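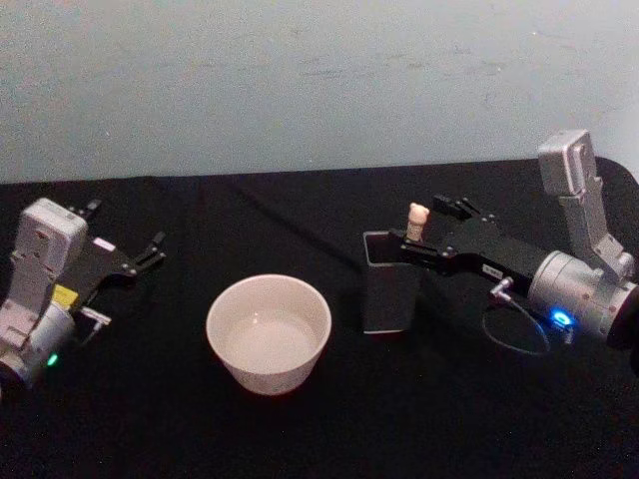
A reader in Tautahi wrote to us that her watch had told her she slept badly on a night she remembers as the best in weeks, and asked whether she should believe it.

Home Health Sleep Newsletters Contact

Monday
By staff writer

We put her question to a sleep physiologist at the Hakside clinic, who has spent the past two years comparing wrist trackers with overnight lab recordings. The short answer was that she should trust her own memory of the morning first.

"The watch is good at knowing when you're lying still," the physiologist said. "It's much less good at knowing whether you're asleep while you do it."

The clinic's latest comparison followed 48 adults, each wearing a Livlow band and a Wukitz watch on the same arm. Between them they logged 802 nights at home, with a smaller number in the lab. Total sleep time came out fairly close on most nights. Sleep stages did not, and the two devices often disagreed with each other as well as with the lab.
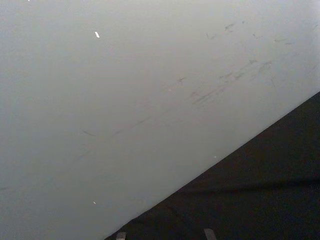

The nightly score is where the physiologist has the most doubts. Both devices give a mark out of 100, and neither company publishes the full formula. "People come in upset that they've dropped below 80," the physiologist said. "I ask how they felt at lunchtime, and they felt fine."

Some patients had started going to bed earlier to lift the number and were lying awake longer as a result. The clinic now asks them to leave the watch on the dresser for a fortnight and keep a paper diary – bedtime, wake time, coffee, and a line on how the day went.

Trackers still have their uses. A long record can show that bedtimes are drifting, or that shift work is cutting into the week. Loud snoring, gasping or heavy daytime tiredness should go to a doctor whatever the score says.

The physiologist owns a tracker too, and wears it mostly for the alarm.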